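Section 7: Setting up the stroke counter on a pumping unit

The Ceteo counter records each stroke of the walking beam and works out a daily production figure. Treat that figure as an estimate. It assumes the pump barrel fills completely every time, and on an old well it seldom does.

Caution: Stop the unit, set the brake and lock out the panel before you reach past the guard. The brake alone will not hold a badly balanced beam.

1. Confirm that the supply at the panel is 480 volts. The label inside the door may be older than the wiring, so use a meter.

2. Clamp the sensor bracket to the samson post. Keep the supplied magnet on the beam side.

3. Set the gap between sensor and magnet to 2 inches. The box says the sensor reads at twice that distance. Ours at the Undcombe lease did not, at least not with the wind up.

4. Run the cable down the ladder side and tie it off clear of the crank.

5. Remove the lock, release the brake and start the unit. Stand outside the guard.

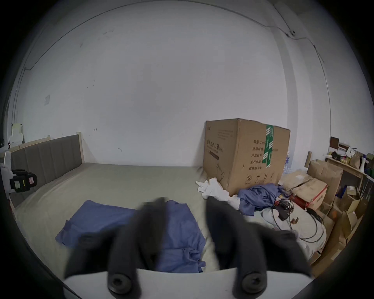

Page last changed: 15th October

6. Count strokes by eye for one minute and compare with the display. If the two disagree, believe your own count and go back to step 3.

7. Enter the plunger size from the well file – the actual file, and preferably the latest pulling report. Sizes copied from one lease sheet to the next have a way of being wrong.

Note: The "Auto Balance" screen offers advice on moving the counterweights. It has no load cell to work from, and we would not move a weight on its say-so. Take a proper dynamometer reading first.

Note: Error 59 is listed as "low fluid." It also comes up when the cable connector is loose. Check the connector before you call out a rig.

The Woritcombe wells have run with this counter since March. Stroke counts have matched the gauger's. The production figures have not, and Bainbridge still pays on the tank gauge. Keep gauging the tanks by hand until you have your own reasons to stop.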